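Skutar Family Help Desk
Ticket: Home pages on talker go back to old version overnight
Status: Closed - solved
Product: Skutar talker app, version 3.2
Account type: Family, shared with school
Opened by: Laiba Mohmand
Opened in: November

Short version of the problem, as entered on the form:

My son uses Skutar on a tablet to talk. I add buttons to his home pages in the evening. By the time he gets home from school the next day the new buttons are gone and the old ones are back. His school pages are fine. The morning routine reminders also play late. I have restarted the tablet and reinstalled the app once.
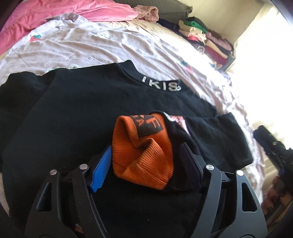 Logged by Aarti Kashyap
Family support, Skutar help desk
Filed under: Sync / Shared accounts / Reminders

Thank you for the details, Laiba. Before we change anything, please make a backup of the home pages. Open Settings, then Vocabulary, then Save a Copy, and save it somewhere other than the tablet. Email it to yourself if that is easiest. Please don't reinstall again until we have the copy.

I also need to know:

Who can edit the pages besides you?
Does the tablet go to school with him, or does school have its own?
Is the tablet on wifi at night?
When you say the reminders are late, how late?

Laiba Mohmand, 8:40 PM

Backup is done, I emailed it to myself and to my sister.

I can edit and so can his speech therapist, Nisha Bajpai, at Luangrath School. His aide has the view only login. He has one tablet that stays home and the school has one that stays there. We used to send ours back and forth, but it got left on the bus last spring and after that the school got him a second one. So they are supposed to match, that was the point of the shared account.

Ours is on wifi all the time. It charges in the kitchen.

The reminders are 53 minutes late. Every one of them. The one for getting dressed is set for 6:45 and plays at 7:38, when the bus has already come. I have been doing the morning with the paper cards we used when he was three. He will go along with it but he keeps tapping the tablet and waiting for it to tell him shoes.

What I added most recently was a page for his grandmother's visit. Her name, "sit by me," "too loud," "all done hugs," and a few foods. He used "too loud" by himself at dinner, which was a big deal here. Next day it was gone and he looked for it where it had been. He pressed that empty spot and then got under the table. I would really like to have this fixed before she comes.

Aarti Kashyap, 9:15 AM

Understood. I've moved the ticket up because he depends on the device to talk.

The 53 minutes is useful. If reminders were off by an even hour I would suspect the time zone or the fall clock change. Please try this:

1. Go to the tablet's own settings (not the Skutar settings) and find Date and Time.
2. Tell me whether Set Automatically is on or off.
3. Compare the clock on the tablet with the clock on your phone.

Please don't correct the clock yet. I'd like to see the sync record first. You can send it from Settings, Help, Send Report.

Laiba Mohmand, 12:20 PM

Set Automatically is off. The tablet says 11:22 and my phone says 12:15. So it's slow by the same amount. I never noticed because he has the full screen lock on and it hides the clock.

Report is sent. It took 3 tries, it kept saying it couldn't connect and then it did.

Aarti Kashyap, 2:05 PM

I have the report, thank you. I'm passing it to Shivam Solanki on our sync team and I'll stay on the ticket.

Internal note copied to customer at her request
Shivam Solanki, 4:30 PM

Looked through the report. The reminder problem is the tablet clock and nothing else. The reminders use the device time, and the device is 53 minutes slow.

The missing pages are related. When two tablets share an account, Skutar compares the time of the last change on each one and keeps the later one. Nisha's tablet at school has the right time. The home tablet is behind. If someone at school opens the editor for any reason and saves, even with no changes, the school copy gets a time stamp. An edit made at home after that can still be stamped earlier than it should be.

On its own that would only matter when the two edits are less than an hour apart, and Laiba edits in the evening. So there is something else. The report shows the school tablet saving a full copy every morning soon after it is turned on, before it has downloaded the changes from home. I need to know what is set up on the school side.

Aarti Kashyap, 4:50 PM

Laiba, may we contact Nisha directly? We need your okay in writing on this ticket. We won't share anything with her that she can't already see in the shared account.

Laiba Mohmand, 5:10 PM

Yes, you have my okay. She is at the school until 3:30 most days and she answers email faster than the phone.

One more thing in case it matters. Our tablet was in for a new screen in October, at Clester on the main road in Skurnalbridge. It came back with the battery dead flat. I think the home pages were okay before that but I can't swear to it, we didn't change much over the summer.

Aarti Kashyap, 5:25 PM

It may well matter. If the battery was fully drained and automatic time was switched off, the clock could have restarted at the wrong time. We can't tell from the report when the setting was changed. Nisha has been added to the ticket.

Nisha Bajpai, 10:35 AM

Hi, this is Nisha from Luangrath. I checked the school tablet. Clock is correct and Set Automatically is on.

Under Vocabulary there is a switch called Restore Class Set at Start and it is on. I didn't turn it on for him. We have a group of students on Skutar and I think our tech person, Shuk-fan Lo, set them all up from the same template in the fall. For the students who share the classroom talkers it makes sense, the pages go back to the standard set each morning. It shouldn't be on for a child with his own account.

I can turn it off but I wanted to ask first. I don't want to lose the pages I made for lunch and for music.

Also, I did see the "too loud" button one time at the start of the day, and then it wasn't there after we restarted. I thought Laiba had taken it off. Sorry, I should have asked her.

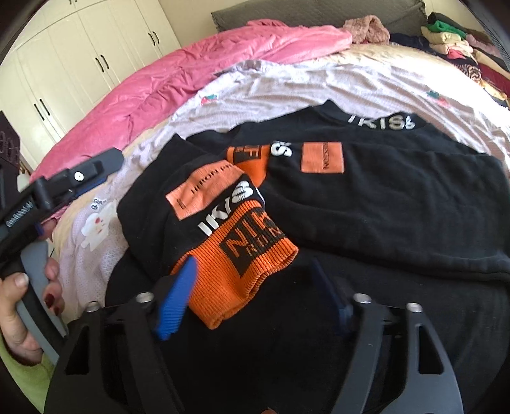
Shivam Solanki, 11:20 AM

That is the missing piece. With the switch on, the school tablet puts back the class set each morning, marks it as a new change, and sends it up to the shared account. The home tablet then takes it as the latest version. Your school pages survive because they are saved inside the class set. The home pages are not, so they go back to whatever was there when the template was made.

Please do the following in this order. The order matters here.

At school (Nisha):
1. Save a copy of the vocabulary.
2. Turn off Restore Class Set at Start.
3. Turn off wifi on the school tablet and leave it off for now.

At home (Laiba):
4. Turn on Set Automatically under Date and Time. Check against your phone.
5. Open the backup you made and choose Load This Copy.
6. Check that the grandmother page is there.
7. Choose Sync Now, and leave the app open for 10 minutes.

Back at school (Nisha):
8. Turn wifi on.
9. When the app asks which version to keep, choose Shared Account. Do not choose This Tablet.
10. Check your lunch and music pages. If anything is missing, your copy from step 1 has it.

Nisha Bajpai, 1:45 PM

Steps 1 to 3 are done. He is using the tablet without wifi this afternoon and it talks fine. Shuk-fan is going to look at the other students who have their own accounts - there are 2 more with the switch on.

Laiba Mohmand, 7:55 PM

Did 4 to 7. The clock is right now. The backup did not have the grandmother page. I made the backup after it had already been wiped, so of course it isn't in there. I have remade it. I put the buttons back in the same spots as well as I could remember, because he goes by where they are more than by the picture. "Too loud" is top right again. Synced with the app open the whole time.

Aarti Kashyap, 9:05 AM

I'm sorry about the page. I should have asked you when it was last there before having you make the copy. Good thinking on keeping the same spots.

Nisha, you can go ahead with 8 to 10.

Nisha Bajpai, 11:10 AM

Done. It asked which version and I chose Shared Account. The grandmother page came through. Music page is there. Lunch page is there but the pictures on two of the buttons are blank. The words still speak.

Shivam Solanki, 11:40 AM

Blank pictures after a switch like this usually mean the photos are stored only on the tablet they were taken with. Press and hold the button, choose Edit, then Picture, then Upload to Account. If they don't show in the list, use the copy from step 1.

Nisha Bajpai, 12:30 PM

They were in the list. Fixed.

Laiba Mohmand, 7:20 AM

Getting dressed reminder played at 6:45. He came and got me and pressed "shirt." All the new buttons are still there this morning. I'd like to keep the ticket open a few more days if that's okay, through the visit.

Aarti Kashyap, 9:00 AM

That's fine. I'll leave it open and set it to waiting. Please restart both tablets at least once in that time so we know the pages hold after a restart.

Laiba Mohmand, 8:15 PM

Restarted ours twice, Nisha did the school one. Pages are all there. My mother came and he used "sit by me" and "all done hugs," the second one a lot. She took it well. You can close this.

One request. When a page is about to be replaced by an older one, could the app ask first? I would have caught this the first night.

Aarti Kashyap, 9:30 AM

I've sent that in as a feature request and linked this ticket to it. I can't give you a date. For now, Settings, Vocabulary, Keep Daily Copies will save a version on the tablet each night. It is off by default.

Resolution notes

Cause 1: Restore Class Set at Start was on for a student with a personal account. Turned off on the school tablet.
Cause 2: Home tablet clock was 53 minutes slow with automatic time off. Turned on.
Data lost: One home page, remade by parent.
Follow-up: School tech to check the other personal accounts. Help page on shared accounts to be updated with the restore switch.

Ticket closed by Aarti Kashyap. To reopen, reply within 10 days.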